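Chapter 4

Bowls, Stacks and the Shelf They Live On
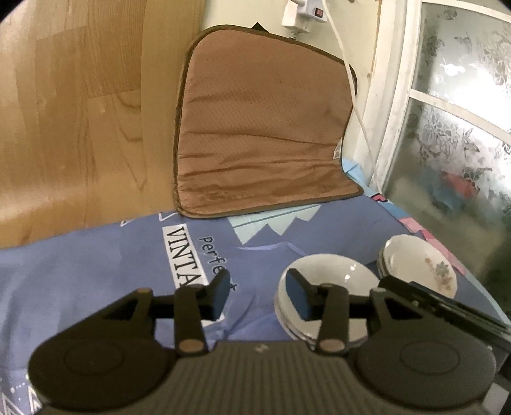

I learned to stack bowls from my aunt, who was very strict about it and almost never explained herself. You put the bowl down where she pointed, you turned it until she stopped frowning, and then you were allowed to pick up the next one. It took me years to work out what she was frowning at. Most of this chapter is me trying to write down what was going on in her head.

You'll remember that Chapter 3 was all about plates, and plates are easy. A plate is flat enough that almost any plate will sit on almost any other plate, and if the stack is ugly it will still stand up. Bowls are a different sort of creature. A bowl goes inside its neighbour, so the shape of the one underneath decides everything about the one on top - how high it rides, how much it tips, and whether you'll ever get the two of them apart again. (I have had a pair of bowls stuck together since my first flat. I've stopped trying. They are now one heavy bowl.)

Before we get to the exercises I want to go over a few words, so that we all mean the same thing by them.

The rim is the top edge. The foot is the ring or the flat part that the bowl stands on. The wall is everything in between. When I say a bowl nests, I mean that it drops down inside the one below and comes to rest somewhere sensible, with a bit of rim showing all the way round. When I say a bowl perches, I mean it has stopped too early and is balancing on the wall or the rim of the bowl beneath. When I say it jams, I mean it has gone too far and the two walls are gripping each other. You want nesting. You'll put up with perching if the stack is short. Jamming is how my aunt lost two good rice bowls, and we heard about it every New Year.

4.1 Sorting before stacking

Get everything out first! I know this is a nuisance, and I know the table fills up and somebody will want their dinner, but you can't sort bowls by peering into a cupboard. Lay a cloth down. A thin cotton one is fine, and an old printed one is better than a new plain one, as you won't mind when it gets soup on it. The cloth stops the feet from scraping the table and it takes the clatter out of the job, which matters if you do your tidying early in the morning, as I do.

Then sort by shape. Most people sort by colour or by how much they like the thing, and with white bowls that gets you nowhere at all. White bowls look like a family from across the room. Pick them up and you find that one has steep sides and the next one spreads out like a saucer, and another has a rim that wanders in and out. Plain round rims go with plain round rims. A scalloped rim, even a very gentle one, should start a stack of its own, or go on the very top of that stack if you've only got the one. The little waves leave gaps where they meet a round bowl, and the weight comes down on a few points when you'd like it spread all the way round.

The same goes for anything with a painted flower on the inside. I don't care how cheap it was. The foot of one bowl is often left rough where the glaze stops, and it will sit exactly on top of your flower and rub at it every time somebody pulls out the bowl above. Put the decorated one on top, where you get to look at it as well.

Xiaoqing Tan, who read an early draft of this chapter and filled the margins with green ink, wrote next to that paragraph: "Or use them more often." She's quite right. A bowl you use every day doesn't spend long under anything. I have a set of Willham pudding bowls that I was saving for best, and by the time I gave in and started using them for porridge the bottom one had a grey ring worn into it. It had hardly ever held a pudding.

4.2 How high is too high?

Everyone asks me this and everyone wants a number. All right. For ordinary household bowls, on an ordinary shelf, I stop at four. You can go higher if they are a true matching set and they nest properly, and restaurants go a great deal higher, but restaurants also break a lot of bowls and have somebody to sweep up.

It's the lifting that decides it. You nearly always want a bowl from the top, and that's no trouble. Now and again you want one from the middle, and then you have to lift everything above it with one hand and slide the thing out with the other. Try it with a short stack and you'll manage. Try it with a tall one and you'll find yourself wishing for a third hand, or holding the top half of the stack against your chest with your chin. I've done that. I don't recommend it with bowls that are still damp.

Two short stacks next to each other will nearly always beat one tall one. They do take up more of the shelf, and that's the usual complaint, but measure the gap above your bowls before you decide you have no room. In the old Vellach flats, where I lived for longer than I meant to, the kitchen shelves were so far apart that you could have kept a cat between them. I added a little wire half-shelf (mine was a Wirnano, bought in a sale one June, slightly bent) and had room for everything, including the things I should have given away.

Leave a finger's width between the stacks. If the rims touch, you'll knock one every time you reach for the other, and that is where chips come from. Chips on the rim hardly ever come from a bowl being dropped. They come from small daily knocks that you barely hear.

4.3 What goes between

For plain glazed bowls, nothing. Really, nothing! If they nest well they can sit in each other quite happily for years.

For painted, gilded or crackled bowls, put something soft in between. A square of old quilted matting is my favourite, cut a little smaller than the foot of the bowl wants, so that it doesn't stick out and catch. Felt works. Kitchen paper works for a while and then goes limp. Ximeng Ding, whose workshop I went to in the very early days of this book, cuts up worn-out table mats for the purpose and keeps the pieces in a biscuit tin, and I came home and did the same that evening.

Please don't use newspaper for anything you mean to leave in a cupboard. It's all right for moving house, and we'll come to packing in Chapter 6, but the ink comes off on pale glaze and you'll be scrubbing it off your fingers as well.

4.4 Getting stuck bowls apart

If you do have a pair that has jammed, leave the knife in the drawer. Put the lower bowl in warm water, pour cold water into the upper one, wait a few minutes and then turn them gently against each other. Turn, don't pull. A drop of washing-up liquid run round the join helps too. With glass I'd go much more carefully over the warm and the cold, and keep both of them mild, or you'll end up with pieces.

If nothing moves after three goes, leave it until tomorrow. I mean it. Bowls get broken by people who were going to have just one more try.

Things to try before you read on

Take out every bowl you own and sort them by shape on a cloth. Write down which ones nest, which ones perch and which ones make you nervous.

Find the bowl you use most. Look at where it lives. Could you reach it with one hand, without moving anything else? If you couldn't, move it today and see how the week goes.

Run a fingertip slowly round each rim, and go gently in case there's a sharp bit. Put any chipped ones to one side. We'll talk about what to do with them in the next section, after a short detour through the Zheng method of drying racks, which I have strong feelings about.

Questions and corrections: write to the author care of the publisher. © 2019. All rights reserved. Back to top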